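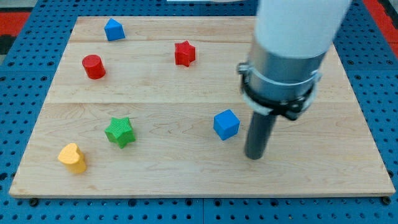 The arm at the practice board, with the dark gray rod just over the front plank.

Keeping the board cell in good order

By Miyuki Minami

Many readers of this newsletter have asked how we look after the small cell with the white arm and the maple board. In the Lunel room we call it the board cell. I took over the care of it from Toshio Sakamoto in December, and I would like to share what I have learned from him and also from my own mistakes.

The cell looks simple. There is one arm, one rod as the tool, one wooden board and a set of foam shapes. The arm pushes the shapes over the wood, and the software people study how well it pushes. For them the interesting part is the pushing. For me the interesting part is everything that must stay in the same place so that the pushing means something.

The board

The board is made of three planks joined together, and it is bolted to the blue table with the holes. The holes are very convenient when you build a cell, but they also tempt people to move the board "only a little." Please do not do this. If the board moves by one row of holes, the taught heights and the corner points are wrong, and I need most of a morning to teach them again.

Before the first run I pass my finger along both seams. Maple follows the humidity of the room, and in winter one plank can rise a very small amount above its neighbor. A foam block that meets such an edge will stop or turn, and then the log shows a strange push that has nothing to do with the program. When I can feel an edge, I loosen the bolts by a quarter turn, wait until the afternoon, and tighten them again in a cross pattern. Two times this was enough. The third time Kenta Ikeda had to sand the seam by hand with fine paper. He was very patient with it.

We do not put oil or wax on the wood. Toshio tried wax on the old board, and the shapes went across it like on ice.

The rod and the clamp

The rod hangs straight down from the metal collar, and a black clamp band goes around the collar. The fasteners are on the bracket at the side. They must be tightened evenly, a little on one and then a little on the other. In my first month I closed one completely before I touched the other. The rod looked straight to my eye, but at the far side of the board the tip was 3 mm lower than at the near side. Sota Sakai found it with a feeler gauge and was kind enough to let me discover the reason by myself.

Now I check the tip at four corners and in the middle, always in the same order. The tip should come close above the wood and never rest on it. If it touches, it draws a line in the surface, and it also gives a small side force which the arm reports as contact. The rounded end must be clean. Foam leaves a thin film on it, and I remove the film with a dry cloth. Alcohol is allowed on the rod, but please keep it away from the board.

I also put a mark with a paint pen on the band and on the collar. When the two marks do not meet anymore, the clamp has turned, and the cell stays off until it is corrected.

The shapes

We keep a cube, a cylinder, stars, a heart and a pentagon in several colors. The foam is soft, and its corners become round after much use. A star with tired points does not turn in the same way as a fresh one. Kaede Onishi from Ukstead cuts the new shapes for us, and she asks that we return the old ones in the paper bag and do not throw them away, so she can compare the wear.

The last set was retired after 909 runs. The heart was in the worst condition, which surprised me, and the cylinder was almost like new. When you replace a shape, please replace the whole set and write it in the log. A mixed set gives mixed results, and later it is very difficult to explain them.

Stops and restarts

In the past period the cell made 3353 pushes and stopped by itself a few times. Most of these stops came from a shape which was pressed between the rod and a bolt head at the front of the board. The bolt heads stand a little above the table, and a block that leaves the board at a corner can catch there. Kenta has changed the work area in the program so that the rod turns back earlier.

If you find the arm stopped, first read the message and write it down. Then press the hold button, lift the rod with the slow jog key, and only after this take the shape away by hand. Please do not pull a shape from under the rod. After a restart, run the speed at 50 percent for one full round and stay next to the cell during this time.

Toshio's handwritten notes are in the Lemitow binder on the shelf beside the door, with the torque values on the first page. The Theodorakopoulos gauge set belongs in the same place. It is missing the thinnest blade at the moment, so if it is on your desk, please bring it back to me.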